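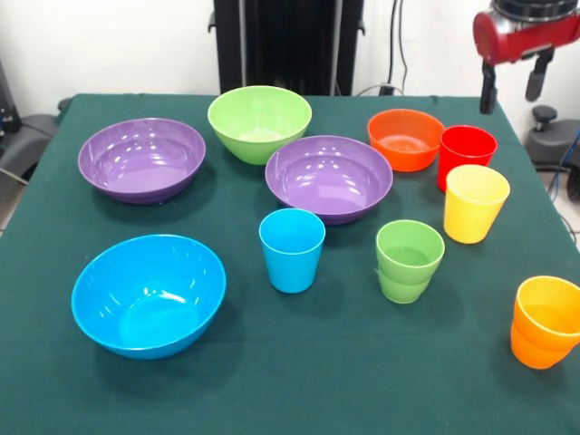

Bowls and cups on the green cloth, Tapia kitchen.

Home Programs Reports Contact

Last updated: April

Dellden Community Meals: progress report, second quarter of the grant

To: Marianna Zieliński, Skakura Fund
From: Sveva Amato

Marianna, sorry this is a bit rushed, kitchen inspection this morning and the delivery came at the same time. Numbers first, then the rest.

Meals: 261 families signed up as of the end of last month. Last report it was 117. Most of the jump is from the Zorgate apartments, where Horacio put flyers in the laundry rooms and talked to the building manager. We did not plan for this many this early. Still serving everyone who signs up but the Thursday-size pots are now every-night pots, so to speak.

Cooking classes: started in the Tapia kitchen. Capacity is 25 per class, full both times. Two languages, English and Spanish, Bautista teaching both. People asked for more on beans and on what to do with a whole chicken. Less interest in the baking unit, will probably drop it and move those hours to knife skills. Kids' table at the back of the room is working fine, parents stay longer.

Staffing. Virgilio went from part time to full time, as agreed in your last letter. Still short one driver. Had a good candidate, she took another job. Ad is back up. Until then Horacio and I are splitting the evening route, which means office work slides (see: this report).

Equipment. Walk-in cooler repaired, compressor plus a new door gasket. Came in under the quote. Second stove NOT bought yet. The model in the budget was discontinued and the replacement needs a bigger gas line. Landlord is getting a price for the line. I don't want to order the stove until we have that in writing. So that money is unspent and I'd like to carry it into next quarter, please let me know if you need a form for that.

Food costs. Over budget. Eggs and cooking oil mainly, and the extra families obviously. We covered the gap from the unrestricted account this time, can't do it twice. Bautista reworked the menu, more lentils, rice, cabbage, and got the per-meal cost down a little. Also talking to a produce wholesaler near Zorgate about end-of-day boxes. They said yes on the phone, nothing signed.

Problems
- Sign-up form asked for household size in a confusing way, so some of the early data is no good. Fixed form now in use. I will re-call the older families but it is slow.
- Missed one evening delivery to Dellden East, van battery. Everyone got a call and a double portion the next day.
- Parking at Tapia is bad on class nights. Two complaints from the nail salon next door. Talked to them, we're using the church lot now.

Next quarter
Hire the driver. Settle the gas line one way or the other. Third class section if we can find a teacher, Bautista can't take on any more. Short survey for familes at pickup, Virgilio has a draft.

Requests from us: approval on the stove carryover, and a call about food costs before you close your books. Afternoons after 2 are best, I'm in the kitchen till then.

Receipts and the spreadsheet are comming separately.

Sveva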